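How to Compare Two Grippers on Soft Objects Using One Bench

If you have two arms and two sets of fingers you can't choose between, you don't need a second bench or a fancy test plan. You need one soft object, a notebook, and an afternoon with a good pot of coffee. I've been doing it this way in our little shop in Toledo for a while now, and folks keep asking me to write it down, so pull up a chair!

What you'll need

Two small arms mounted to the same front rail, one with the black parallel gripper (ours is the Clineck) and one with the white fingers (ours are from Skavberg). A camera that stays put for the whole test. One soft zippered pouch. A sheet of paper with four columns: gripper, start position, result, and remarks. Leave the remarks column wide, you'll thank me.

Step 1. Set both controllers to the same speed

It's tempting to let each gripper run at whatever speed its maker likes best, but then you're comparing settings and you'll go around in circles (I did, for most of January). We run both arms from the Skakunier controller and keep the closing speed at 183 on its scale. Your number will be different, and that's fine, as long as both sides share it.

Step 2. Put the pouch down flat

Set it near the middle of the counter, where both arms can get to it without stretching. Turn it a little so it doesn't line up perfectly with either gripper. Soft things seldom sit square in real life, and a gripper that only does well on a tidy pouch is going to disappoint you later on.

Step 3. Bring the grippers in from opposite sides

Move slowly the first time through and keep a hand near the stop button. Check that the cables have enough slack to arch over the wrists, and that neither loop can drop between the fingers and the pouch.
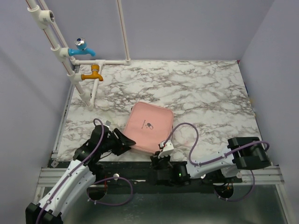 Black gripper at the left of the pouch, white fingers at its lower right corner.

Once both are in position, save the two poses and back the arms away. Now you have a starting point you can come back to all day long.

Step 4. Take turns

Run one gripper while the other stays parked, then swap. I do 4 tries per side before I turn the pouch to a new angle. Write down every try, even the silly ones where the fabric just slides along the counter. We have 942 tries in our notebook so far, and the messy ones have taught me the most about finger shape.

Step 5. Read your remarks before your totals

Look for words that keep coming back, like "pinched corner" or "slid." If one gripper slides a lot, try lowering the approach a hair and run that set again before you give up on it.

When you're done for the day, park both arms, and tuck the notebook somewhere you'll find it tomorrow.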